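Ristar Laundry Attendant, six months in
Filed under: Back of house, Equipment reviews
Rating: 2 out of 5

The short version, for people who have a sales rep sitting in the lobby: the Ristar will load and start a front-loading washer without help most of the time, it is slow, and it will not give you back the hours the brochure says it will. If you run a hotel laundry with one machine type and a lot of identical towels, keep reading. If you run anything messier, you can probably stop.

I manage housekeeping and laundry for Gradby, which is a group of small hotels and two care residences. We took the Ristar on a lease in December, on the Ploltent service plan, and put it in the laundry that serves our biggest building. I was not the one who asked for it. I was asked to make it work and then to write down what I thought, and this is a longer version of what I sent upstairs.

What it is supposed to do

The pitch is simple enough. The arm takes items from a cart, puts them in the drum, closes the door, picks a program and starts it. Later it opens the door and moves the load to a second cart. Folding is not included. Stain treatment is not included. Sorting is listed as "supported," and I will come back to that word.

Our laundry crew handles the rest, and under the original plan "the rest" was meant to be so little that one position per shift could move to the floors. That was how the lease got approved. Nobody's job was cut, I should say, and management kept that promise. What happened to the jobs is another matter.

Setup

Setup took most of a week. The Ploltent technician was polite and knew the product. Most of the time went into teaching it the control panels. A person looks at a washer and knows which button is which after one shift. The arm has to be shown each one, and it wants them shown again if the lighting changes. We have buttons on our older machines that need a good shove, and the gripper either pressed too gently or pressed twice. Two of the programs we use every day had to be moved to different buttons so the arm could reach them cleanly. That sounds like nothing. It meant everyone on the crew had to unlearn something they had done by hand for years, for the convenience of the newest member of staff.

Small buttons are the weak spot of the whole idea, if you ask me. Look at the average front-loader from gripper height and you get a stack of little keys, a display with glare on it and a dark glass door that reflects half the room.

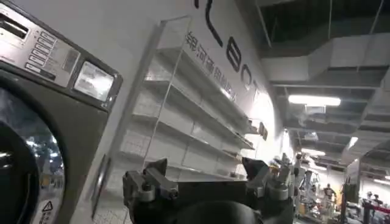 Gripper's-eye view of a front-loader: push buttons at upper left, door below.

The glare matters more than I would have guessed. Under our ceiling lights the arm misread the display often enough that we ended up taping a cardboard hood over one machine. It looks terrible. It helped.

Daily use

On a good day it is fine. Flat sheets and bath towels go in, the door shuts, the cycle starts. Watching it is dull, and I mean that kindly.

Fitted sheets are a problem. The elastic balls them up, something small gets swallowed in the corner, and the arm loads the whole knot. Our people shake those out without thinking about it. Bathrobes are worse because of the belts. By the second month the crew had started pre-shaking everything before it went in the robot's cart, which is work that used to happen at the washer anyway. It has moved three feet to the left and gets called "cart preparation" on the new task sheet.

Same story with sorting. "Supported" means the arm can keep two carts apart if you have sorted them first. Anything from the care residences still has to be checked by a person, for pockets, for hearing aids, for the things that end up in bedding. I would not hand that to a machine, and to be fair Ristar does not tell you to.

Speed: one of our attendants can load a washer in 2 minutes while talking. The Ristar takes 10 on the same load. The rep's answer is that it doesn't get tired, which is true, but our washers were never waiting on tired people. They were waiting on carts, and the carts come down when the rooms are done.

What it changed for the crew

The lifting is better. I'll give it that without any grumbling. Pulling wet sheets out of a low drum is hard on the back and shoulders, and the crew does less of it now. Two of the longest-serving attendants told me they would keep the thing for the unloading alone.

The rest is mixed. There is more standing by. When the arm stops, a light goes amber and somebody has to walk over, read the tablet, clear the fault and tell it to carry on. It's an interruption job, and people who liked having a rhythm to their shift have lost it. Those who are comfortable with the tablet get called over by everyone else, for the same pay. I raised that in the spring and I am still raising it.

And the position that was supposed to move to the floors did move, for a few weeks. Then it moved back.

Cost

I can't print our lease terms. The one number I can share is the call-out charge, $2000 if you need a technician outside the plan's hours. We paid it once, on a Thursday night before a full house, for a gripper pad. Ask about pads. Ask who is allowed to change them. We weren't, until we complained.

Compared with the Quinlan

Before signing we also had a demo of the Quinlan cart lift, a plain powered lift that raises and tips the cart so nobody bends. No cameras, no tablet, no programs to teach. It does one of the jobs the Ristar does well and leaves the others to people. I preferred it then and I prefer it now.

Verdict

Good: takes the strain out of unloading, quiet enough, technician knew his stuff.
Bad: slow, fussy about buttons and glare, creates its own chores, staffing claims did not hold up in our building.

We have the Ristar until the lease runs out. I've asked for a Quinlan next to it.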